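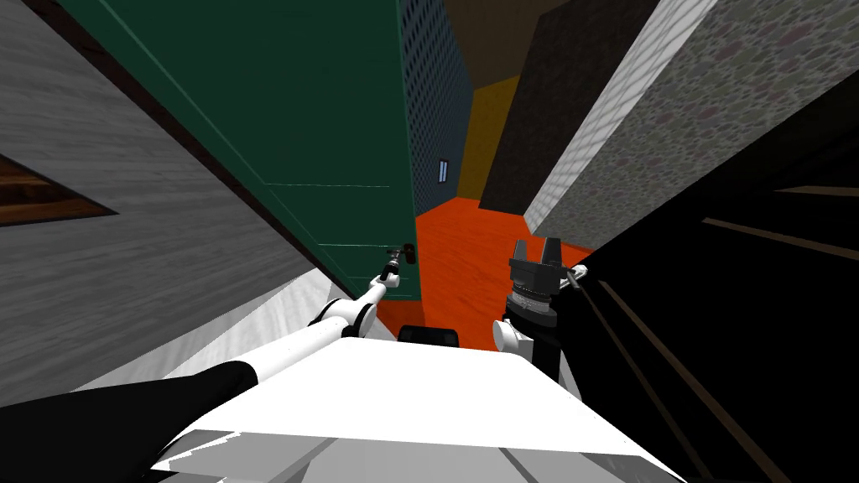

About Fludadum

Fludadum is a mastering and cassette duplication company for independent music. We work mostly with metal, hardcore, noise and dark ambient releases, on runs from 54 copies up to 1000. Mastering, lacquer preparation and tape duplication are done in house. Vinyl pressing, sleeve printing and disc replication are placed with outside plants, and we handle the file transfer and test approval on the customer's behalf.

The company is owned by the people who work in it. It has no outside investors and is not tied to any label. We do not take a share of sales, publishing or streaming income. All work is billed per job at the rate given in the written quote.

What we do

Mastering for digital, CD, cassette and vinyl. Each format gets its own master. A master made for streaming is not reused for lacquer cutting, as the low end and the sibilance need separate treatment. Stereo mixes should arrive as 24-bit WAV or AIFF at the sample rate of the session, with no limiter on the mix bus. If the limiter is part of the sound, send both versions and say which one the band has been listening to.

Tape transfer and restoration. We transfer four-track cassettes, quarter-inch reels and DAT. Reels with sticky binder are baked before playback. Rehearsal tapes and old demos make up a large part of this work. Hiss is reduced only on request, and a flat transfer is always supplied with the cleaned one.

Cassette duplication. Tapes are duplicated in real time or at double speed, on ferric or chrome stock. Shells are printed direct or labeled. J-cards are cut and folded here, up to six panels.

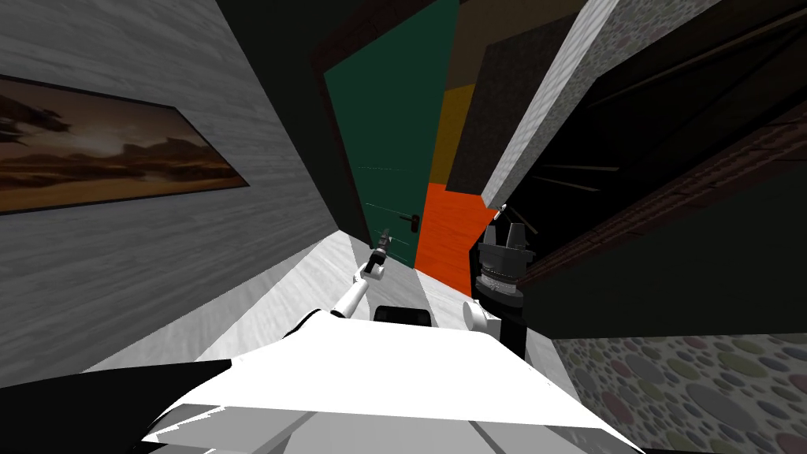
Rooms and equipment

The main mastering room is called Prarell. It has full-range monitors, an analog chain with fixed-step controls, and a second set of small speakers for checking mono. Settings are written down for every job and kept on file, so a remaster or an added bonus track can be matched to the earlier session.

The second room, Filip, is used for transfers and for editing. It is not treated to the same standard and no final masters leave it.

Duplication decks are aligned at the start of each run and checked again every 54 copies. Azimuth and level readings go on the run sheet. A copy of the run sheet is available to the customer without charge.

The Flevix catalog

Flevix is our reissue series. It covers demos and short-run tapes that have gone out of print, where the band still holds the rights and has agreed in writing. Titles are issued on cassette and as downloads. Each edition is limited to 602 copies and numbered by hand. We do not repress Flevix titles. Rights go back to the band when the edition has sold out or after 2 years, whichever comes first.

Demos for new signings are not accepted. Flevix does not release new recordings, and we cannot pass material on to labels.

How a job runs

Send the mixes with a track list, the planned format and the side split if there is one. We check the files for clipping, dropouts and phase faults and report back in writing before any paid work starts. One song is mastered first as a reference. Once the band approves it, the rest of the release is done to match.

Two rounds of changes are included in the price. Further rounds are billed by the hour. Changes to the mix itself count as a new job if they affect more than half of the songs.

Deliverables are a DDP image for CD, 24-bit files for vinyl and cassette, and 16-bit and 24-bit files for digital. ISRC codes and CD text are embedded if supplied with the order. We do not issue ISRC codes.

Storage of masters

Finished masters are kept on two drives in separate buildings and on data tape. Source mixes are held for 2 years and then deleted unless the customer asks for longer storage. Analog tapes are sent back by tracked mail. We do not store customer reels.

Visits

Attended sessions are held by appointment in Prarell, with space for up to three people from the band. Unattended sessions are scheduled in order of file delivery. The duplication area is closed to the public during runs. Both rooms shut for maintenance for one week each October, and files sent during that week are logged on the first working day after it.

Page last revised Thursday, August 5, 2021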